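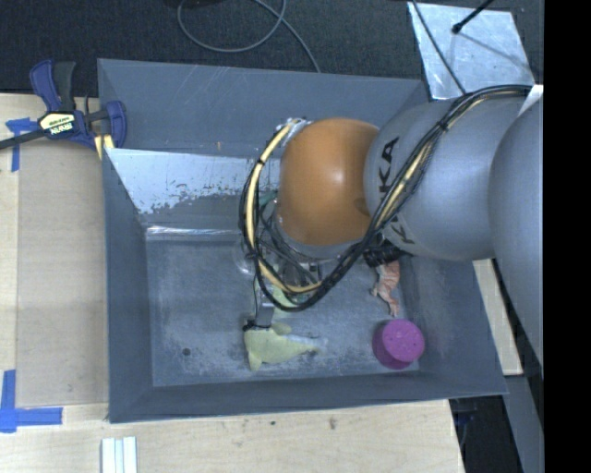 Bolutel has released a code of practice for bin-picking robots, setting out how work cells should be laid out, checked and signed off before use.

The 52-page code covers clamping of bins, routing of cables along the arm, table markings and the choice of test objects. It asks operators to log 100 picks after any change to the gripper - including a change of fingertip - and to keep those records on site.

"People in this field have worked to their own house rules for years," said Anqi Tang, head of standards at Bolutel. "A shared code lets one centre read another's results."

The code takes effect in June. Inquiries may be directed to Matúš Halás.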